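How to Prepare for a Pre-Listing Walk-Through

Wornumstead Residential Seller Guides

Sellers who list a home with Wornumstead are asked to complete a pre-listing walk-through before the property is entered in the listing system. The visit normally takes place in the late morning. Its purpose is to confirm the facts that will appear in the listing, to note repairs that a buyer's inspector is likely to raise, and to agree on how the home will be shown.

Before You Begin

Gather the following papers and keep them together in one folder:

Deed or most recent title policy
Most recent property tax bill
Permits for any additions, finished basements or decks
Warranties for the roof, furnace and water heater
Association rules and fee schedule, if the home is part of an association

Sellers who cannot locate a permit should request a copy from the local building office. A missing permit does not prevent a listing, but it must be disclosed on the seller's form.

Step 1. Confirm the Living Area

The listing must state finished living area. Garages, unfinished basements and open porches are left out of this figure. A condominium described in the tax record as 1090 square feet should be measured again if any wall has been moved or any porch enclosed. If the new measurement differs from the tax record, enter both on the property data form and name the source of each.

Measure each level separately. Rooms with sloped ceilings require special treatment and should be marked on the sketch for the agent to review.

Step 2. Review Walls, Trim and Joints

Walk each room in daylight with the overhead lights off. Note nail holes, scuffs, lifting tape and gaps where two surfaces meet. Small gaps may be filled and painted by the seller. Cracks that are wider at one end, or that return after repair, should be reported to the agent in writing and left untouched until they have been looked at.
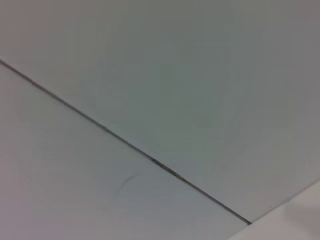
A plain pale surface with a thin, dark seam.

Use leftover paint from the original can wherever possible. When no original paint remains, repaint the full wall from corner to corner - patches in a near match tend to show in listing photographs.

Step 3. Clear Counters and Tabletops

Remove mail, small appliances, medicines and personal photographs. One or two simple items may remain on each surface. Valuables and spare keys should be locked away or taken off the property for as long as the home is being shown.

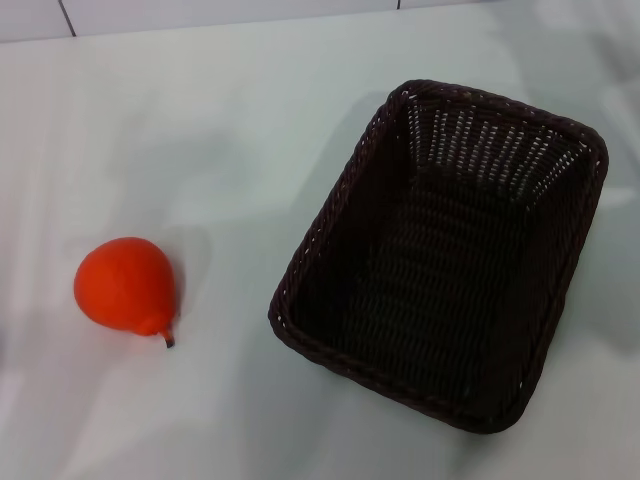

Wicker basket and pear on a white tabletop.

Closets and cabinets will be opened by buyers. They need not be empty, but doors should close fully and shelves should not be overloaded.

Step 4. Complete the Disclosure Form

Answer every question on the form. "Unknown" is an acceptable answer when it is true. Past leaks, insurance claims and boundary questions must be listed even if the matter was settled years ago. Sellers with questions about wording may write to Byung-chul Jang in the Listings Office, who reviews all forms before release. The office cannot give legal advice.

Step 5. Set Showing Instructions

Choose a notice period and state it on the showing sheet. Most sellers select 2 hours. Lockboxes are issued by the Wong Street branch, and codes are changed after each contract is signed. Alarm instructions should be written out in full, including the location of the keypad.

Pets should be removed during showings. If this is not possible, state on the sheet where the animal will be kept.

After the Walk-Through

The agent will send a written summary with a list of suggested repairs. Sellers have 20 days to return it with their decisions. Homes in the Urkutow district also require a sewer line report, which should be ordered early, as waits are longer in July.

Corrections to a summary may be sent to Jong-dae Cheon, Seller Services, Room 519.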